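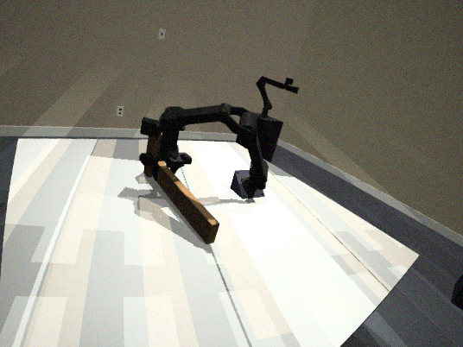
Sinudmont Library Services
Digital Texts Help Desk
Subject: Chapters missing and out of order in nineteenth-century sea novels
Status: Closed
Priority: Normal
Reported by: Hazel Oyelaran, Abernathy Reading Room
Assigned to: Elie Abu Hammour

Initial report

A reader at the Abernathy Reading Room borrowed the electronic edition of a three-volume naval novel and found that the story moved from the end of the first volume directly into the middle of the third. The table of contents listed all 55 chapters. Selecting any chapter from the second volume returned the reader to the title page. The same fault was seen on a reading room computer and on the reader's own tablet.

The reader is preparing a talk on serial fiction and has asked that the complete text be made available before the end of September. A printed copy is held in the Sekimgate store and has been requested in the meantime.

Entry 1 — Elie Abu Hammour

The fault was reproduced using a staff account. The file was removed from the device and borrowed again, with the same result. The web reader also skips the second volume, so the reading application has been ruled out as the cause.

Ms. Oyelaran was asked to confirm the edition shown on the copyright page and whether other titles in the same collection are affected.

Entry 2 — Hazel Oyelaran

The edition is the one supplied through Hiltach as part of the Sea and Coast collection. The text follows the first book publication, with the author's preface and the publisher's advertisements at the back. I opened several other titles. The single-volume novels appear complete. A second three-volume title, a smuggling story set on the Channel coast, has the same gap.

I would also note that chapter numbering in these books begins again at one in each volume. Our printed catalog records this, but the electronic contents page numbers the chapters straight through.

Entry 3 — Elie Abu Hammour

The note on numbering was helpful. In the source files each chapter is named only by its number within the volume. When the collection was converted to the current format, chapters from different volumes were given identical names. The conversion kept one copy and discarded the others. Where the third volume had fewer chapters than the second, some second-volume chapters survived but were placed in the wrong position. This accounts for a passage the reader described, in which a lieutenant who had been buried at sea was present at dinner.

The conversion report for the collection lists 1185 files processed and no errors. The check counts files received and does not compare them with files written.

Referred to Leilani Nakamura, Collections, for a decision on withdrawal.

Entry 4 — Leilani Nakamura

Collections has reviewed the multi-volume titles and found 35 with chapters missing or misplaced. All have been withdrawn from lending. Catalog records remain visible with a notice that the electronic text is under repair. Loans already issued will run to their normal end date, and borrowers have been notified by e-mail.

Please do not replace these texts with free copies found elsewhere. Several of the novels were shortened for young readers later in the century, and the abridged versions often carry the same title and the same date on the title page. Readers in the literature program need the full text.

Entry 5 — Elie Abu Hammour

Hiltach has confirmed that the original files are intact. The conversion was repeated on the test server with the volume number added to each chapter name. The reported novel now opens with all chapters in order. Links from the contents page work in the web reader and on the tablet.

One matter is outstanding. Footnotes in the second volume lead to notes in the first, apparently for the same reason.

Entry 6 — Preben Sveinbjörnsson, Systems

The footnote links have been corrected by the same method. The repaired collection was moved to the live server at 6:40 a.m. The conversion check now compares the number of chapters in the source with the number in the finished book and stops if they differ.

Readers who still hold an earlier loan must return the title and borrow it again. Refreshing the page does not replace the stored copy.

Entry 7 — Hazel Oyelaran

The reader has borrowed the corrected edition and reports that the second volume is present. The opening and closing pages of each volume were compared with the printed copy from Sekimgate and they agree. The smuggling story has also been checked.

The publisher's advertisements at the back of the third volume are now missing. The reader does not require them, but they were present before the repair.

Entry 8 — Imani Greenberg, Help Desk Supervisor

The missing advertisements have been entered as a separate ticket and assigned to Collections. The withdrawal notices have been removed from the catalog. This ticket is closed with the agreement of the Abernathy Reading Room. It may be reopened by replying to the closing message within 2 weeks.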